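# Chapter 5: Keeping Paper Records

A record is any paper that shows what was decided, paid or agreed. This chapter covers how records are grouped, labeled and stored, using the Harkel office as its main case.
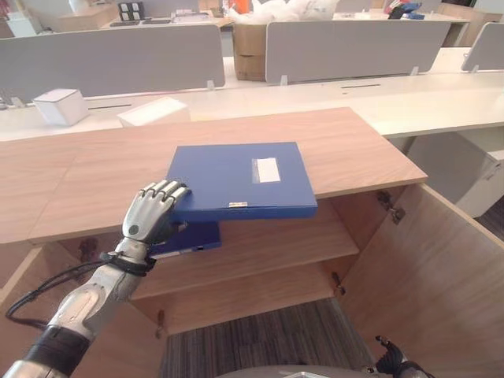 *Reading time: 5 minutes*

Records are grouped into series. A series holds papers made by the same task, such as invoices or leases. Each series has a code, and each box within it has a number. At Harkel, series 105 holds supplier contracts from 2000 onward, sorted by the month of signing. A contract signed in May stays under May even if it is later changed.

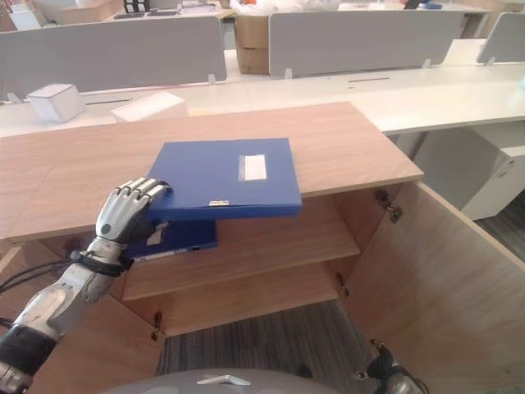 **Should a copy be filed with the original?**
Only if the copy carries notes or signatures that the original lacks.

Section 5.1 defines the series code. Section 5.2 sets out the box list in the form drawn up by Percy Huanca.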